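Anyone else go to the Mellivico open day?

grumbold_k
Went on 24th May with my brother-in-law, who was promised lunch. There were two rooms. The first was a guy with slides and a chart that went up. The second had the two-arm table, and that's where we stayed until they started stacking chairs at us.

The job was kitchen stuff. Toy eggplant, gray bowl, tray. My kid has the same job at home and gets no slides.

sprocketmom
I was there! Back row, behind the tall man in the hat. Was he with you?

grumbold_k
He was the brother-in-law.

sprocketmom
Well, tell him hello. They put pictures up on the visitor page afterward and I saved these, so now I finally know what I was standing behind him for.

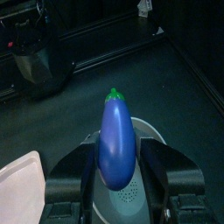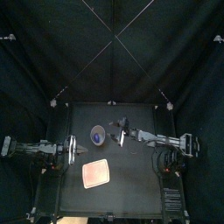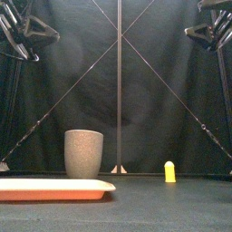 First two: eggplant and bowl. Third: the tray again, with the speckled cup and the little yellow thing.

tin_lizard
So I paid 200 in gas and parking to miss a toy eggplant. Not seeing the fuss. Grakodness had arms at their April day sorting 1000 bolts and they never stopped for applause.

grumbold_k
Bolts don't have a slippery side. I've dropped real eggplants.

tin_lizard
You've dropped real everything, I've seen your workbench.

onyeka_fan214
Bolts are the easy case, sorry lizard. They're all the same shape. Look at the first picture, it has the thing by both sides, stem pointing away, right over the bowl. I'd like to see the Grakodness rig do that without a fixture.

tin_lizard
And I'd like to see this one do it 300 times before coffee. A demo is a demo.

sprocketmom
I asked Modupe Ezeani about that (she ran the table). She said they pick the toys so visitors can tell from across the room what's going on. Then she asked the tall man to please step back from the rope.

grumbold_k
He wants it known that he was not over the rope.

onyeka_fan214
Did she say whether the yellow one was a salt shaker or what? I've been looking at it for ten minutes.

sprocketmom
Didn't ask. My son says chess piece, my husband says mustard.

tin_lizard
Fine. Is there another one of these? Purely so I can complain in person.

grumbold_k
Jeden are supposed to be hosting the next. Parking's free, bring your own lunch. Ours was a cracker.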